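Fumiko Imai keeps the programme from the first Norkomora Women in Enterprise Summit in a drawer, under a stapler and a pile of old parking receipts. She spoke at it. She also spoke at the second, sat on a panel at the third and turned down the fourth, and she has spent much of the past year asking what became of the promises read out from the stage at all of them.

"I'm not against people meeting," she says. "I have met very good people at these things. I got my second-biggest customer in a lunch queue. What I object to is the announcement. Somebody stands up and says a hundred women will be funded, everybody claps, and then you try to find the hundred women."

The number is not one she plucked from the air. At the last summit, held in July, the organisers said that 100 women-owned firms would be given start-up money and a mentor through a scheme run with Cornow, the regional lender, and Zollen, a consultancy that has handled the event's programme from the start. Imai wrote to both asking how many firms had received money so far. By the time we spoke she had been given one figure, by Cornow. It was 11.

I asked whether that was so bad. Schemes take time to get going, and eleven firms with money in the bank are eleven more than before.

"Yes, if they have it in the bank," she says. "I asked that too. The letter says eleven have been 'supported'. I have been supported. I was supported with a tote bag and a webinar. So I wrote back and asked them what the word meant, and I am still waiting."

I put the same question to Cornow and got a short statement saying that support "takes a number of forms suited to each business" and that results would be published in due course. Zollen did not reply to two messages.

Imai runs a small firm in Soliman that mends and resells commercial sewing machines. She employs people, pays tax and has, she says, no patience left for being described as aspiring. She was in her thirties when she started and could not get a loan without a guarantor. The bank suggested her brother, who at the time had no job.

"That was a real problem, and it had a real cause, and you could have fixed it in an afternoon by changing a rule," she says. "The rule was changed in the end, and I'll tell you who changed it. It was two women in the lender's own credit department who went through the refused applications in the evenings and showed their manager what he was turning down. They weren't on any stage. I don't believe they have ever been asked."

She won't give me their names, because they still work there.

It is a good story, and I have no means of checking it. Cornow confirmed that it no longer asks for a guarantor on loans of the size Imai was after, but would not say why the policy had changed or when. It is quite possible that the summit played a part. Its supporters certainly think so.

Riku Wada is one of them, though a less comfortable one than he used to be. He worked on the summit for two years, first booking speakers and later looking after what was called the commitments list, and he left to take a job in local government. He agreed to talk on the understanding that he was speaking for himself.

"Fumiko is right about the list," he says. "I kept it, so I should know. A company would ring up the week before and say, what are the others promising? And you'd tell them, and they'd promise a bit more. There was a column for the pledge and a column for the amount. There wasn't a column for whether it happened."

Did he ever suggest adding one?

"I did, and people were polite about it. They said it might put partners off." He stops for a while. "It might have, to be fair. You have to remember that the whole thing runs on partners. If they don't come, you haven't got a hall."

Wada doesn't share Imai's view of the event as a whole. He says she judges it as if it were a bank, when it was only ever meant to be a place where a bank could be embarrassed. Before the summit, he argues, no lender in the region published how much it lent to women. Two now do. He sent me both reports, and they exist, but they count different things. One gives the number of loans and the other gives the total sum, and neither says how many women asked and were refused.

I read that back to Imai. She laughed.

"Refused is the only one I want," she says. "You can lend one woman a great deal of money and it looks marvellous on a chart. Tell me who went home with nothing."

We were talking in the room above her workshop, with the window open on to the yard and a delivery van idling underneath for longer than either of us liked. She had made tea and then forgotten it. Twice she went down to answer the door, and both times she came back in the middle of the sentence she had left.

She is harder to pin down on what she would put in the summit's place. At first she said nothing at all. Then she said a help desk, staffed all year, where a woman with a half-filled form could get the other half filled in. Then she said that a help desk would probably be sponsored by somebody and have a launch. When I pointed out that she was now objecting to her own idea, she said she was entitled to.
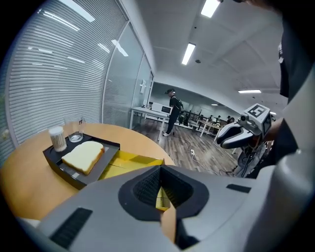 *A round wooden table with a black tray on it.*

There is also the matter of who gets invited. The summit's speakers, going by the programmes Imai lent me, are mostly senior managers in large firms, along with a few officials. Owners of small businesses turn up in a session called Voices, placed after lunch. Imai did Voices the first time. She was asked to keep to her personal journey and to leave out the part about the bank, which was sitting in the front row.

"I left it out," she says. "I was grateful to be there. I'd bought shoes. That's what annoys me most when I look back, that I did what I was told."

Wada remembers the session but not the instruction. He says speakers were often given advice on length and tone, and that some may have heard more in it than was meant. Imai's answer to this was brief and she asked me not to print it.

Both of them expect the summit to go ahead again. Wada has been told there will be a page on its website showing progress against past pledges, and he thinks this is worth waiting for. He hopes it will include the ones that were dropped. I asked the organisers whether it would, and was told that the content was still being agreed with partners.

Imai has been invited back. The letter offers her a place on a panel about trust, and she has not decided. If she goes, she says, she'll bring the correspondence with her and read it aloud, starting with her own first letter and going through in order.

"They'll give me four minutes," she says. "I've timed it. It takes nine."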